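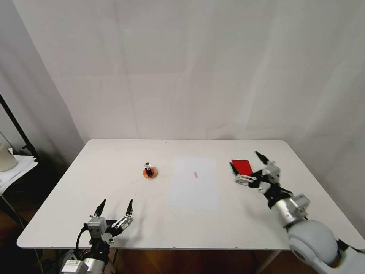 The Garba cell is a two-armed robotic workstation used for tabletop handling tasks at the Urnosari automation laboratory. It was assembled by a group led by Siu-ming Chien and is maintained under a written service plan drawn up by Hui-mei Kwan, the laboratory's equipment manager. The cell consists of a pair of robot arms, a control cabinet, a work table and a fabric enclosure. Both arms reach over a white rectangular table with rounded corners, and each ends in a two-finger parallel gripper with black fingertips. White fabric hangs behind the far edge of the table, and small objects and flat items, among them a red card and a sheet of white paper, are laid on the top within reach of the grippers. The arms are run by control software known as Brisik, written at the laboratory for this cell and later adopted for two smaller stations in the same building.

Layout

The arms approach the table from the same side, leaving the far side clear for the backdrop. Their working areas overlap in the middle of the table, where tasks requiring both grippers are performed. Objects that only one arm will handle are normally placed toward that arm's side.

The position of the table is fixed with respect to the arm bases. Marks on the floor show where each leg must stand, and the table is returned to these marks whenever it has been moved for cleaning. The control cabinet stands outside the enclosure so that it can be opened without disturbing the fabric. Power and signal lines run from the cabinet to the arm bases through a covered channel. At the wrists, the cable is left with a loop of slack so that the joint can turn through its full range without pulling on the connector.

The backdrop gives the cell's cameras a plain surface against which to find objects. The fabric is taken down and washed when marks become visible in camera images. Creases are tolerated if they do not produce false detections during the startup check. Lighting is set up on stands outside the reach of the arms, and the height of each stand is recorded in the cell log.

Installation

The cell was first installed in a storage room and moved to its present location in February, after the floor of the earlier room was found to be too uneven. The move required a full repetition of the installation procedure. Under that procedure, the arm bases are bolted down and leveled before any power is applied. The arms are then connected one at a time, and each is driven at low speed through its joint range with its gripper removed.

The grippers are fitted last. Each is attached to the wrist block by small screws, which are tightened in a crosswise order and checked again after the first day of operation. The linkage plates that move the fingers are inspected for side play before the gripper is closed under power. A gripper showing play at this stage is returned to the bench.

Calibration

Calibration is carried out in two stages. In the first, each arm is brought to a reference posture and its joint readings are compared with stored values. In the second, the two arms are related to the table and to each other. The operator guides one fingertip to a series of 8 reference points on the tabletop, and the procedure is repeated with the other arm. Brisik calculates the difference between the measured and expected positions and stores a correction for each arm.

A full calibration is performed after any gripper change, after any movement of the table, and following a collision. A shorter check, using two reference points, is performed at 8:00 in the morning on each working day. If the short check fails twice, the cell is locked and a full calibration is required before it can be released.

Gripper opening is calibrated separately. The fingers are driven to their open limit and then closed on a metal gauge. Thin items resting on the table are the most demanding to pick up, as the fingertips must come very close to the surface without pressing into it. A flat card is used to test this condition. The arm must lift the card from the table and set it down again without bending it. A sheet of paper is used in a similar test at the center of the table, with the added requirement that the sheet not be torn.

Routine maintenance

The service plan divides maintenance into daily, periodic and annual work. Daily work is carried out by the operator and includes wiping the tabletop, checking the fingertips for wear, and looking over the wrist cables. Faint scuffs on the tabletop are recorded only if they fall near a reference point. Loose specks and dust are removed with a dry cloth. Liquid cleaners are not permitted while the arms are powered.

Periodic work is scheduled by operating time. At every 96 hours, the linkage joints are cleaned and the wrist screws are checked. The fingertips are replaced in pairs, so that both surfaces of a gripper wear evenly. At 3000 hours, the arms are taken out of service and the joint seals are examined. The cables are replaced at the same time, whether or not they show damage.

Annual work includes a test of the emergency stop circuit, an inspection of the bolts in the arm bases, and a review of the cell log. The log is kept on paper as well as in Brisik. Entries are signed by the person who carried out the work, and a second signature is required for any repair that involves opening a joint.

Faults and repair

The most frequent fault recorded in the cell is loss of signal from a wrist connector. It is usually traced to a cable that has been refitted with too little slack. The remedy is to remove power, release the cable clamp, restore the loop and turn the wrist by hand through its range before the clamp is closed.

Uneven closing of the fingers is the second most common fault. It may result from a bent linkage plate or a loose screw, or from dirt in a linkage joint. The gripper is removed and placed on the bench, where each finger is moved separately. Bent plates are replaced and are not straightened. Replacement plates and fingertips are supplied by Asance, a local machine shop, which cuts them from drawings held by the laboratory.

Collisions between the arms are rare, as Brisik reserves the shared area of the table for one arm at a time unless a two-handed task has been started. One collision was entered in the log as item 293. It occurred shortly after the cell was moved, when stored corrections from the earlier room were loaded in error. The left gripper was replaced and both arms were recalibrated. Chien's group subsequently changed the software so that corrections are tied to a location code and cannot be loaded without it.

Operating rules

Entry to the reach of the arms is permitted only when the cell is in its held state, with the emergency stop pressed. Objects are placed on the table by hand before a task begins and are not adjusted during motion. Upright objects on a round base are set down with the whole base flat on the table. The grippers are left open at the end of a session, and the arms remain at rest above the table until the cabinet has been switched off.

See also

Brisik (control software)
Parallel gripper
Robot calibration
Urnosari automation laboratory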